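홈 | 탐방기 | 공장·작업장 | 지역 | 글쓴이 | 구독

직물 공장 오릭스(Orkix) 공개일에 다녀와서

2023-10-01
글 Khôi Trương

오릭스는 수건과 침대 시트를 짜는 회사다. 일 년에 한 번 공장 문을 열고 신청한 사람에게 안을 보여 준다. 올해는 신청자가 많아 오전 반과 오후 반으로 나누었고, 나는 오전 반에 들어갔다. 같이 가기로 한 Tài Tạ는 오후 반이 되어 점심때 식당에서만 잠깐 만났다.

공장은 강을 따라 길게 놓여 있다. 역에서 내려 버스를 타고 종점 한 정거장 전에 내리면 된다. 종점까지 가면 다리를 다시 건너와야 한다. 정문 옆 경비실에서 이름을 확인하고 출입증과 귀마개를 받았다. 귀마개는 노란 스펀지로 된 흔한 것인데, 직조실에 들어가기 전까지는 왜 두 쌍을 주는지 몰랐다. 한 쌍은 십중팔구 바닥에 떨어뜨리기 때문이라고 한다. 나도 떨어뜨렸다.

안내는 Covadonga Prieto 씨가 맡았다. 염색실에서 오래 일하다가 지금은 품질 쪽에 있다고 했다. 설명은 빠른 편이었고 질문을 받으면 걸음을 멈추고 답했다. 뒤쪽 사람은 잘 안 들린다고 해서 중간부터는 휴대용 확성기를 썼다.

원사 창고

첫 순서는 원사 창고였다. 콘에 감긴 면사가 팔레트 위에 쌓여 있고, 콘마다 굵기와 입고 날짜가 적힌 종이가 끼워져 있다. 창고 안은 생각보다 눅눅했다. 면사는 너무 마르면 짤 때 잘 끊어져서 일부러 습도를 높게 잡는다고 한다. 벽에 습도계가 걸려 있고 담당자가 교대할 때마다 수치를 장부에 손으로 적는다. 컴퓨터에도 기록이 남지만 장부는 없애지 않았다고 했다.

수건용 실은 두 가지로 나뉜다. 바탕을 이루는 실은 단단하게 꼬고, 고리를 만드는 실은 느슨하게 꼰다. 고리 쪽 실을 만져 보게 해 주었는데 손가락으로 비비면 금방 풀렸다. 물을 잘 먹는 것이 이쪽 실이다.

직조실

직조실은 시끄럽다. 귀마개를 해도 바닥으로 진동이 올라온다. 직기가 두 줄로 서 있고 그 사이 통로로 한 줄로 걸었다. 설명은 들어가기 전에 복도에서 미리 하고, 안에서는 손짓으로만 가리켰다. 날실이 끊어지면 직기가 저절로 멈추고 기둥 위의 등이 켜진다. 우리가 지나가는 동안에도 한 대가 멈췄고, 직원이 와서 끊어진 실을 찾아 매듭을 짓고 다시 돌렸다. 매듭을 짓는 데 몇 초도 걸리지 않았다.

나와서 들은 이야기로는 매듭 짓는 법을 익히는 데 보통 한 계절이 걸린다. 복도에 연습용 틀이 있어서 방문객도 해 볼 수 있다. 나는 세 번 해서 세 번 다 풀렸다. 같은 반에 있던 Ohemaa Darko 씨는 두 번째에 성공했고, 매듭을 당겨도 풀리지 않는 것을 Prieto 씨가 확인해 주었다.

오래된 직기 한 대가 복도 끝에 전시되어 있다. 북이 좌우로 오가는 방식인데 지금은 돌리지 않는다. 북 하나를 따로 빼서 들어 보게 했다. 끝에 쇠가 박혀 있어 꽤 무겁다. 옛날에는 이것이 튀어나와 사람이 다치는 일도 있었다고 한다.

염색과 수세

염색실은 유리창 너머로만 보았다. 큰 통 안에서 천이 돌고 있고 증기가 조금 샌다. 창 옆에 색 견본책이 놓여 있는데, 현재 쓰는 색이 127가지라고 적혀 있었다. 흰색만 다섯 가지가 넘어서 넘겨 보는 데 시간이 걸렸다. 호텔에서 주문하는 흰색과 병원에서 주문하는 흰색이 다르다. 나란히 놓으면 차이가 보이고 따로 보면 모르겠다.

염색이 끝난 천은 여러 번 헹군다. 마지막 헹굼 물을 떠서 색이 남았는지 보고, 남았으면 한 번 더 돌린다. 물은 공장 뒤의 처리장으로 보내는데 이번 코스에는 처리장이 빠져 있었다. 작년에는 볼 수 있었다고 한다. 나는 그쪽을 기대하고 신청했기 때문에 좀 아쉬웠다. 신청 안내문에 미리 적어 두면 좋겠다.

재단과 검사

재단실은 조용해서 여기서 귀마개를 뺐다. 긴 천을 길이 방향으로 먼저 자르고 가장자리를 박은 다음 가로로 자른다. 시트는 폭이 넓어 두 사람이 양쪽에서 잡는다. 검사대에서는 밑에서 빛을 비춰 올이 빠진 데를 찾는다. 흠이 있는 수건은 버리지 않고 따로 모아 반값에 공장 매점에서 판다.

세탁 시험실

내가 제일 오래 있었던 곳은 세탁 시험실이다. 새로 짠 수건을 빨고 말리기를 되풀이하면서 크기, 무게, 물 먹는 속도를 잰다. 품목마다 200회를 채워야 판매 목록에 오른다. 가정용 세탁기와 업소용 세탁기가 따로 있고, 세제도 시중에서 파는 것을 사다 쓴다. 벽에 붙은 표를 보면 처음 다섯 번 사이에 제일 많이 줄고 그 뒤로는 거의 그대로다. 시트보다 수건이 더 준다.

물 먹는 시험은 단순하다. 수건 조각을 물 위에 놓고 가라앉을 때까지 시간을 잰다. 새 수건은 한참 떠 있었고 여러 번 빤 수건은 금방 가라앉았다. 새 수건을 쓰기 전에 한 번 빨라고 하는 이유가 이것이라고 했다. 섬유유연제를 넣고 빤 조각은 그보다 훨씬 오래 떠 있었다. 나는 집에서 유연제를 쓰고 있어서 이 대목은 적어 왔다.

건조 방법도 비교해 놓았다. 줄에 널어 말린 것은 뻣뻣하고 무게가 덜 줄었다. 건조기에 말린 것은 부드러운 대신 필터에 보풀이 남는다. 그 보풀을 품목별로 모아 저울에 단다. 작은 봉투에 담아 서랍에 보관하는데 서랍 하나를 열어 보여 주었다. 봉투마다 품번이 적혀 있고 내가 본 것은 1518번이었다.
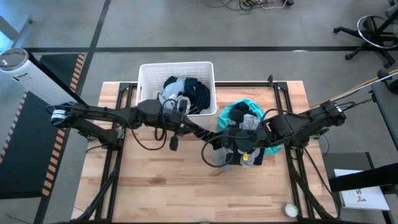
Ohemaa Darko 씨는 유연제 이야기에 다 동의하지는 않는다고 했다. 자기 집은 물이 세서 유연제 없이 빨면 수건이 얼굴에 따가울 정도이고, 양을 반으로 줄이고 건조기를 짧게 돌리는 쪽이 그나마 낫더라는 것이다. Prieto 씨는 물이 센 지역이면 식초를 조금 넣는 방법도 있지만 회사에서 시험한 적은 없으니 권하지는 않겠다고 답했다. 시험실의 물은 강물을 정수한 것이라 비교적 무르다고 한다. 그러면 벽의 표도 지역에 따라 달라질 수 있겠다 싶어 물어보니, 다른 물로 하는 시험은 내년 5월에 시작할 계획이라고 했다.

매점과 식당

매점은 정문 옆 단층 건물에 있다. 흠 있는 수건은 오전 반이 나올 무렵 이미 많이 빠져 있었다. 나는 회색 목욕 수건 두 장과 손수건 크기의 조각 묶음을 샀다. 한 장은 가장자리 박음질이 조금 휘었고 다른 한 장은 아무리 봐도 흠을 못 찾겠다. 카드가 되지만 단말기가 느려서 줄이 길었다. 현금을 준비하면 빠르다.

구내식당은 방문객도 쓸 수 있다. 메뉴는 콩 수프와 생선 두 가지였고 생선이 먼저 떨어졌다. Tài Tạ는 오후 반을 기다리며 수프를 먹었는데 싱겁다고 했다. 나중에 연락해 보니 오후 반은 인원이 적어서 염색실 안쪽까지 들어갔다고 한다. 다음에 신청하는 사람은 오후 쪽이 나을 수도 있다.

갈 사람을 위해 적어 둔다. 바닥에 실밥이 많으니 밑창이 편평한 신발이 좋다. 스카프나 긴 끈이 달린 옷은 직조실 입구에서 맡겨야 한다. 화장실은 창고 앞과 식당에만 있다. 전체 코스는 쉬는 시간 없이 두 시간이고, 어린이는 직조실에 들어갈 수 없어 그동안 복도에서 매듭 연습을 한다. 내년 신청은 봄에 공장 게시판에 올라온다고 들었다.

관련 글
- 네티사르(Netisar) 제지 공장, 종이 한 롤이 나오기까지
- 푼(Poon) 비누 공방 견학
- 월린(Woline) 양모 시장에서 본 것들
- 단추 만드는 동네를 걷다 (글 Eduard Zelenák)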